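Warkside Robotics Club, handheld gripper project
Notebook 2, July entry, knits

Goal for this session: cable-knit items on the bed, grasped by hand with the gripper. Soft goods only. Same pivot hardware and same pads as the last entry. Start 1:40 p.m.

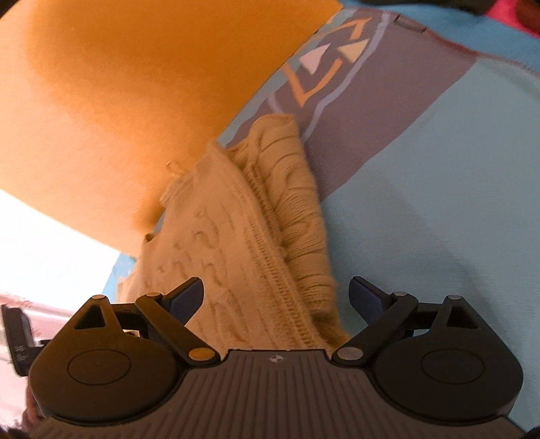
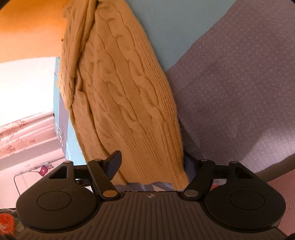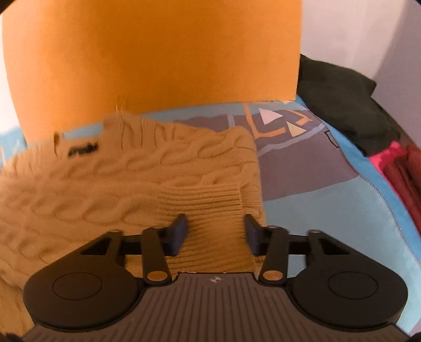
Notebook 2, p. 34

Items: cream knit (first picture), mustard cushion (second), beige sweater held by the cuff (third).

Grasp notes. The cuff is the easiest target. Ribbing folds flat between the pads and the closing width repeats well from one try to the next. Cable sections are worse. The pads land on a braid or in the valley next to it, and the width reading changes with no change in what is held. Log the contact point as rib, braid or seam from now on. The Ramia sheet has no column for this; use the comment field until it does.

Cushion: too thick for a centered pinch. Go for a lower corner and tilt. Slow the approach. If the cushion starts to turn, open and restart the episode, do not chase it.

Loose yarn: check the linkage joints after each knit item. Found one fiber wound on a pivot at 2:15, removed with tweezers. No damage to the pin.

Data. Episode counter at close: 742. Target for the Bamell entry is 1,000, of which 300 have to be fabric. Rigid items are ahead of plan, so the remaining sessions go to fabric. Episodes with the hand visible past the wrist are still being rejected by the Gyamfi script. Keep the grip low on the handle.

Exposure: window side washes out. Tried facing away from it, better on the pale knits, little difference on the mustard. Leave auto exposure on for now and tag the affected episodes. Fixing it in software is cheaper than redoing the session.

Width calibration checked before and after with the gauge block. Drift within tolerance. Left finger has slight play at the lower joint, tighten before next use and recheck zero.

Open items:
Contact point column in the sheet
Thread guard for the lower pivots, printed, two sizes
Decide whether a restarted episode keeps its number
Spare pads, one set left in the drawer

Stopped 4:05 p.m. Files copied to the club drive, card not yet wiped.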